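Basa Cluster Adds Accelerator Nodes for Shared Research Use

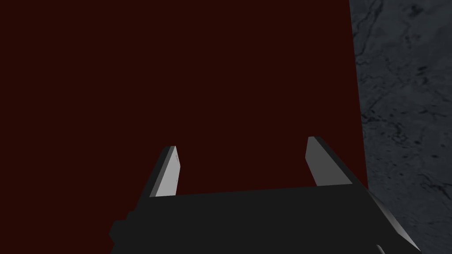
Who can apply for time on the new nodes?
Any group with an active Ludari allocation, including groups whose current project ends in June.

12/07/2019 Dai - The Basa high-performance computing cluster has been extended with 20 accelerator nodes, bringing the total to 372. The nodes were supplied by Flisar and share the existing parallel file system. Measured peak performance on the standard linear algebra benchmark rose from 1154 to 2339 teraflops.

Jobs are submitted through the existing scheduler under a separate partition named "acc". The default wall time is eight hours. Codes built against the previous compiler release must be rebuilt before they are run on this partition. Scratch quotas are unchanged.

Requests for more than four nodes at a time require a short scaling report, submitted with the Ludari renewal form. Updated module files and sample job scripts are in the shared documentation directory. [...]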